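Titetura 5 is out, with a new planner and a slower gripper

LULHOLM, March 27, 2018 – Rirano pushed version 5 of its Titetura control software this morning, a few hours behind schedule and with the release notes still half filled in. Downloads opened to existing users first. Everybody else gets it once the mirror catches up.

The big change is under the hood. The old motion planner is gone. Titetura used to plan for one arm, freeze that path, then plan for the second arm around it. Worked fine when the arms stayed on their own sides of the table. Not so fine when both needed the middle. The second arm would sit and wait, or take some long silly route over the top.

Version 5 plans both at once. The team calls the new planner Matei, and it treats two arms and two hands as a single body with a lot of joints. Paths come out shorter. Planning takes longer, and Rirano says so right in the notes: expect a pause before the first move, less of one after that if the table hasn't changed much.

Hands can be swapped without rebuilding the whole robot file, too. That one has been on the wish list since August. Users had been keeping seperate copies of every config, one per hand, and fixing the same bug in each. Now the hand is its own file and the arm just points to it.

Most of the testing was done in simulation, at a gray table with a handful of plain objects on it. The test set has grown to 2,839 saved starts, each one a slightly different layout that gets loaded, run and scored overnight.
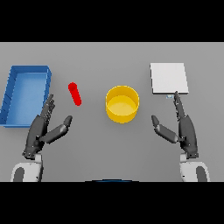

Simulated tabletop layouts with a blue container at left and a yellow one near the middle.
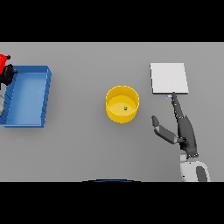 Scoring is pass or fail, no partial credit. An object dropped on a rim is a fail. So is a hand that gets there but brushes something on the way. Of the saved starts, 1,058 are tagged hard, mostly for small items close to a bigger one, where the fingers have little room to come in from the side. The old planner did badly on those. The new one does better, though Rirano has not put out a pass rate and says it won't until the scoring script has been checked by someone outside the company.

Perception got less attention. The object finder is the same one that shipped with the last version, with a patch for pale things on pale surfaces. Edges were getting lost there and the software would guess an object to be bigger or smaller than it was. The patch leans more on shadows. It can be switched off in the settings file, and maybe should be if your lights are right overhead.

Gripping is slower by default. The close speed was cut after too many runs ended with a small part squirting out from between the fingers. Old speed is still there, one line in the config. Anyone upgrading with a tuned setup should check that line first, the installer overwrites it without asking. A fix for that is promised.

The viewer has a new replay bar. Scrub back through a run, stop on any step, see what the planner wanted and what the joints did. Long overdue. Contact points can be shown or hidden, and a run can be saved as a small file and mailed to somebody else, who can open it without the full install.

Known problems, from the notes and from a morning of poking at it:

The planner can stall when both hands are sent to the same spot. It should give up and report an error. Sometimes it just sits. Killing the process is safe in simulation. On hardware, use the stop button.

Replay files made in version 4 won't open. There is a converter, but it drops the force readings.

The viewer eats memory if left running overnight. Close it before a batch, run from the command line.

Names with spaces still break the object loader. Yes, still.

Moving to real hardware takes an extra step this time. The old software let you flip a switch and send the same plan to the real arms. Version 5 wants a calibration file made within the same session and refuses to move without it. Some users on the forum are already grumbling about this. Others had been asking for it, mostly people who have driven a finger into a table top. There is no override, and Rirano says there won't be one.

Joint limits are also tighter out of the box. Plans that ran close to the end stops under the old settings may come back as "no path found". Loosen the limits in the arm file, a little at a time, and rerun in simulation before going further.

The license has not changed. Free for teaching and lab work, paid for anything on a production line. The paid version gets the same planner plus support by phone. Prices are on the company's site and were not updated at the time of writing, so the page still talks about the old release.

Version 4 will get bug fixes only, and just the serious ones. No end date given. Labs in the middle of a project may want to stay put for now, the config format is differnt enough that going back is a pain. Back up the whole folder before installing. The upgrade tool makes its own copy but leaves out anything stored outside the default path.

Next up is a small update with the installer fix and, if there's time, the stall fix. After that the team wants to go back to perception, starting with objects that are partly hidden behind a hand. Right now the software loses track of anything it can't see and has to find it again from scratch when the hand moves away – slow, and sometimes it picks the wrong thing.

Release notes and the converter are on the Titetura download page. Bug reports go to the forum, replay file attached.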